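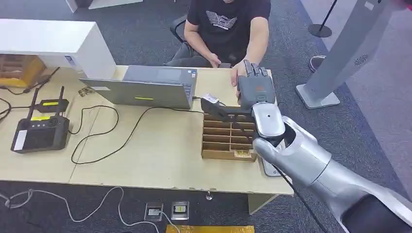

Ramiro Pacheco wants to know how the tiebreak works when three teams finish a group on the same map record, and whether head-to-head is applied before or after round difference. He posted it after the Drellasmont Open group stage closed, with Wenance, Montes and Gevus all level on series wins.

Full text of his post:

The rulebook lists head-to-head first, map difference second, round difference third. Wenance beat Montes, Montes beat Gevus, Gevus beat Wenance. All three series went 2-1. The bracket page shows Wenance through in first and Gevus out. I can't reproduce that order from head-to-head. Is the page wrong, or is there a step I'm missing? Only 2 teams advance, so it matters.

Posted 5/11/22

Remedios Nieto
Head-to-head is applied first, but only among the tied teams. You build a mini-table from the three series and ignore everything else. In a circular result with identical scores, each team has one series win, one series loss and a map difference of zero, so the mini-table resolves nothing. You then go to the next criterion, which is map difference over the whole group. If that is also level, it is round difference over the whole group.
The part people miss is the restart rule. Once a criterion separates one team from the other two, the remaining pair goes back to the top of the list, and head-to-head between those two is decisive. If Wenance is separated first by map difference, you do not keep reading down the map difference column for second place. You look at Montes against Gevus. Montes won that series, so Montes is second and Gevus is out. The page is correct as long as Wenance had the best map difference in the group. Check their result against the fourth team.

Aurelio Cuesta
It's random. They did the same thing in July and a team with a better round count went home. Just email the admins.

Blandine Marty
Remedios has the procedure right. Two additions.
Forfeited maps are entered as a map loss with no rounds recorded, so they affect map difference but not round difference. Gevus forfeited a map to the fourth team for a late roster lock. If you copied round totals from the match pages you may have included the rounds played before the forfeit, and those don't count.
Overtime rounds do count. Wenance's total is 39 with overtime included, and some stats sites strip it out.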